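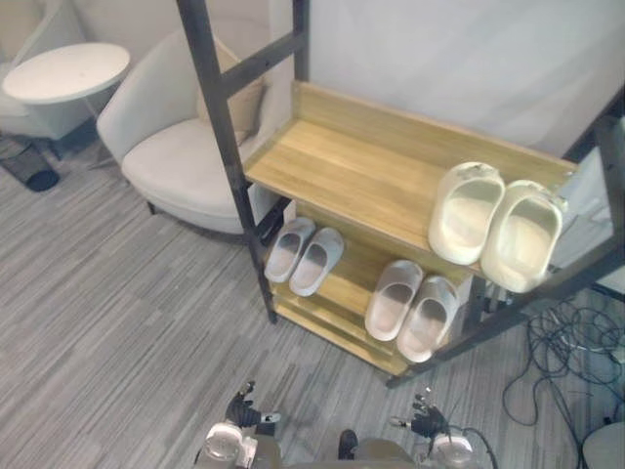
*Metal-framed rack with wooden shelves, cream pair at the right end of the top shelf.*

# Entryway Shoe Rack — Data Card

Sernasport is a set of short recordings of one household chore: putting house shoes in order on a small rack. It is part of the Cesbridge home tasks collection. This card covers the shoe rack portion only. The coat hook and umbrella portions have their own cards.

## Contents

- 2,382 clips, all with the same rack
- 6 shoes per clip, in three matching pairs
- 4 layouts, listed in `layouts.csv`
- 200 clips held out for testing

## Shoes

| Label | Color | Usual shelf |
|---|---|---|
| `cream` | pale cream | top |
| `gray_a` | gray | lower, left |
| `gray_b` | lighter gray | lower, right |

All three pairs are backless. Older label files call them "clogs" or "slippers" and newer ones call them "slides." Treat these as the same class. The two gray pairs are easy to mix up in dim clips, so check the position column before relying on color.

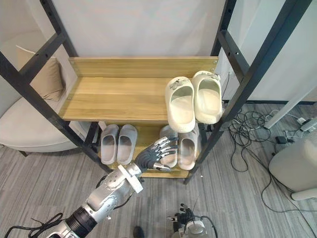

*Lower shelf: gray pair on the left, lighter pair on the right, bare wood between them.*

## What counts as tidy

A pair is tidy when both shoes are on the same shelf, side by side, and pointing the same way. Toes may face the back panel or the front — either is fine as long as the two match. A shoe that sticks out a little past the shelf edge still counts. A shoe on the carpet does not.

Pairs are scored separately. A clip can have two tidy pairs and one untidy pair, and the `tidy` column will read 2.
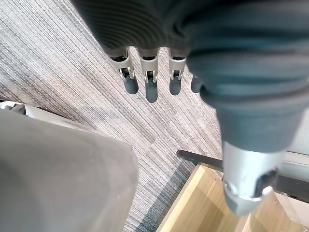 **Do the left and right shoes of a pair get separate labels?**

Each shoe has its own row, with `side` set to `L` or `R` as worn. Rows that belong to one pair share a `pair_id`.

## Known problems

- The Skerkus layout has fewer clips than the other three.
- Files exported before September use `shelf_1` for the top shelf. Later files use `top`.
- `side` is blank where the labeler could not tell.

## Splits

Use `splits/sabbagh.txt` for the test list. The older random split is kept in `old/` for comparison only.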